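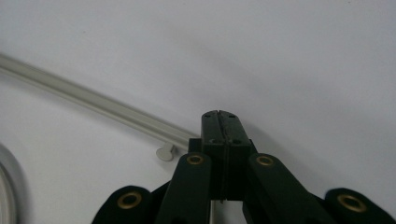
Kerstin Nygård

I've had the Larka hand gripper for a couple of months now, and since three people have emailed to ask if it's any good, I'm finally writing it up. Short version: yes, mostly, with one big moan about the grip.

If you've only ever taught an arm by steering it from a desk with a joystick (me, until June), the change is lovely. You hold the Larka in your fist, squeeze, and do the job yourself while it records. My first go at picking up a pen took me 16 tries on the old remote set-up. With this I did it straight off and then sat there grinning and did it again!

The jaws are the best bit. Two narrow black fingertips that close down to a hairline, with little screw holes in the faces so you can swap them - I've tried the softer pads from Flanlow as well and went back to the originals. For thin things lying flat on a white worktop, like the pale rod I've been practising on, narrow is what you want. The linkage arms turn on brass-coloured eyelets, and on mine they still move sweetly after 1,000 recordings. I did have to nip up one of the lower ones after a week or so.

Now the moan. The handle is made for somebody with bigger hands than me. After 5 minutes of squeezing, my thumb starts to ache, and then my demonstrations get sloppy and the arm faithfully learns the sloppiness. Anqi Han borrowed it for an afternoon and had no trouble at all, so try one first if you can.

Pale things on pale tables are still hard work, mind. I lose the edge of them on the playback, never mind what the arm makes of it. A darker mat helped a bit. So did moving the lamp.

The software is fine. It sorts your recordings into folders and lets you bin the bad ones, but there's no undo, so go slowly. I lost a whole evening's work that way and had to go and make toast.

Would I buy it again? I would, and I'd get the spare fingertips in the same order, as the postage from Erimham is daft for such a small packet. The Michiels one is cheaper and has a nicer handle, but the jaws wobbled on the one I tried.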